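Plerthorpe Registry Data Workshop
Notebook entry, April
Kept by Chiamaka Nwankwo

Continuing from the previous entry. The second tranche of marriage licence records arrived from the provincial archive this morning and was logged at 9:40. It contains 1,197 records in which at least one party was under 18 at the date of application. The covering letter gives no breakdown by age, so this will have to be derived from the date fields as before.

Intake checks. The file opened without error and the row total agrees with the letter. Column headings differ from the first tranche in two respects: "consent_type" has been divided into "consent_parent" and "consent_court", and the field for the applicant's place of residence now holds a municipality code in place of a name. The code list was not supplied. I have written to the archive to request it and have left the residence field out of all work until it is received.

Missing dates of birth. There are 207 records with no date of birth for one party. In the first tranche we treated such records as unusable. On reflection I consider that too strict. Where the licence carries a stated age in years, the record can still be placed in an age band, although not with the precision required for the sixteenth-birthday question. I propose a separate flag, "age_stated_only", and that these records be reported in their own line and never merged with the dated ones. Colleagues who object should note it in the margin before the tables are rebuilt.

Court consent. Read through 34 of the scanned judicial orders by hand to test the transcription. In most the judge's reasons are given in a single sentence, usually a reference to the wishes of the parents. Several cite pregnancy. Three cite immigration sponsorship directly, and these are the files the Huenchumán inquiry asked us to look for. I have entered the docket references on the restricted sheet only. They are not to be copied into this notebook or into e-mail.

Transcription quality was fair. The software confuses 1 and 7 in the older typed forms, with obvious consequences for a calculated age. Every record in which the computed age falls below 14 must therefore be compared with its scan before it is counted. I checked 20 such records today. Six were transcription errors and have been corrected, with the original value preserved in the adjacent column. The remainder stand.

Definitions. The Stumetti paper uses "minor marriage" for any union in which a party is under the age of majority, which varies between provinces. Our own tables use a fixed threshold of 18. The two should not be compared without adjustment, and the draft briefing does so on its second page. I have marked the passage. The wording should be settled before the briefing goes to the inquiry - it will be quoted, and the distinction will be lost the first time it is.

Access. The reading room computer still holds an unencrypted working copy from the first tranche. It is to be deleted and the deletion recorded in the register. All further work is to be done on the Femier server under individual log-ins. Shared passwords are not acceptable for this material, whatever the inconvenience.
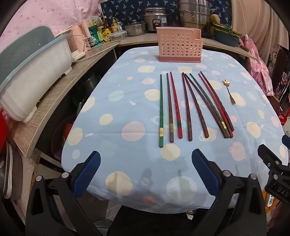 Eight chopsticks in a row on the dotted blue tablecloth.

Outstanding items:
Municipality code list, requested from the archive.
Comments on the "age_stated_only" flag.
Correction to page two of the briefing.
Deletion of the reading room copy.
Comparison of the remaining under-14 records with their scans.

One further point concerning language. The archive's form labels the older party "sponsor" in some years and "applicant" in others, and the change does not follow any amendment to the Act that I can locate. Until it is explained, our tables will say "older party" and "younger party" throughout. Existing charts carrying the former labels have been moved to the superseded folder.

Server backup started at 4:50 p.m. Log to be checked in the morning.

C.N.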